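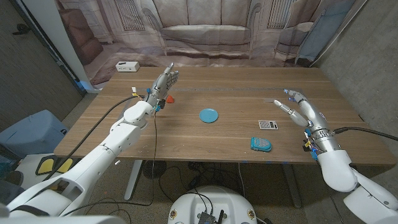 Figure 2.1 A wooden table with a light-blue plate and a calculator.

Chapter 2
Sorting and Storing Small Items

Most homes and offices have at least one table where small things collect. A plate gets left after lunch, a calculator comes out for the bills, and a week later both are still there. The table in Figure 2.1 holds only a few items, and they belong to different parts of the house. The plate goes with the dishes. The calculator goes with the paperwork.

In Chapter 1 you listed the rooms in a building and what each is used for. In this chapter you will work on a smaller scale, with a single surface and the things on it. The method is the same whether the surface is a desk, a counter, or a shelf by the door.

Mirta Ledesma ran the supply room at Cisternas, an office furniture dealer, for 12 years. When she took the job, the stock list had 1,199 entries, many of them for the same item under two names - "desk calculator" and "adding machine," for instance. Her first task was to settle on one name for each thing. She finished in May, and the new list had about 1,000 entries. We will return to her list in Section 2.3.

After studying this chapter, you should be able to:
Group small items by where they are used
Choose a storage place for each group
Label a drawer or bin so that another person can use it
Write a short stock list with one name per item

Key terms: home location, group, label, stock list

2.1 Clearing a Surface

Start with the largest item and work down. Large items take up the most room, and moving them first gives you space to sort the rest. Put dishes aside for the kitchen before you handle any papers.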